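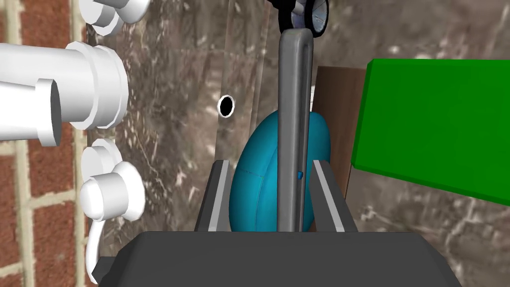
Wrist view in the simulator: open gripper fingers on both sides of the gray bar, marble wall behind.

Prarnent student project, simulation data

This folder is the work of two students of the robotics club, Dehua Long and Shahnaz Siriwardena. We started in March. Version of this card: 2020-10-10.

Contents
300 episodes, all rendered, no real robot. 226 are for training and 70 for testing. The other four have a damaged log file, please skip them.

How to load
Unpack the archive into the folder "data" and run load_episodes.py. Each episode has one folder with the images and one text file with the gripper positions.

Known problems
Wall and panel textures are chosen at random, so brick can stand next to marble. Colors are stronger than in a real room. We did not yet test if a model trained on this data works on the club arm.

Use
Free for school and club work. Please write our names if you publish something. Questions go to Shahnaz, and for the loader to Dehua.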